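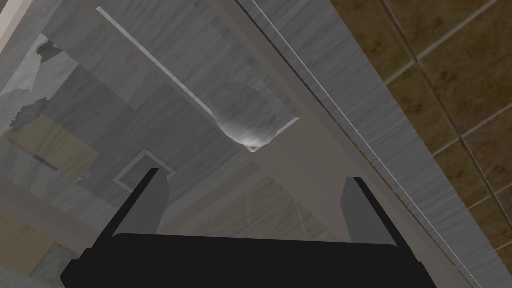
Brown square tile with lighter tan grout, next to gray wood-grain panels.

Pearce Sanded Grout, Tan – 10 lb bag

Item no. 1932-T
Sold by Fukside Tile & Floor Supply, Belivcombe

Pearce is a cement-based sanded grout for floor and wall joints from 1/8 to 1/2 inch wide. It comes as a dry powder and mixes with clean water only. The tan shade is a light, warm color that shows up well against brown and terracotta tile. On white or cream tile it reads as a soft beige.

Use it indoors or outdoors on ceramic, porcelain and unglazed clay. For polished marble or any tile that scratches easily, choose Pearce Unsanded instead. Test a spare tile first if you are not sure.

Mixing
Pour the water into the bucket first, then add the powder slowly. Stir by hand or with a drill on low speed until there are no lumps. Let it stand for 10 minutes, stir again and start grouting. Do not add more water once it begins to stiffen – the color will dry patchy.

Work in small sections, pushing the grout in with a rubber float held at an angle to the joint. Wipe with a damp sponge after 20 minutes. Leave the last haze until the next day and buff it off with a dry cloth.

Details
Weight: 10 lb
Joint width: 1/8 to 1/2 inch
Light foot traffic: 24 hours
Showers and wet areas: 72 hours
Shelf life: 12 months unopened, stored dry
Bags per pallet: 200
In stock at Belivcombe: 149
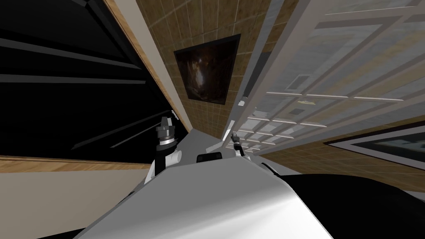
Do I need to seal this grout?
We recommend it for kitchen floors and showers. Wait until the grout has fully cured, then brush on two thin coats of Pliltlow Penetrating Sealer and wipe off the extra before it dries.

Color matching
Grout dries lighter than it looks in the bucket. Shade can also vary a little between batches, so check the batch code on the end of each bag and mix bags together for large floors. Sample sticks are free at the counter.

Delivery and returns
Orders over 500 lb ship by freight with curbside drop-off. Smaller orders go by regular ground service or can be picked up in store. Unopened bags can be returned within 30 days with a receipt. We can't take back opened or damp bags.

Stock and details updated 5 March 2026.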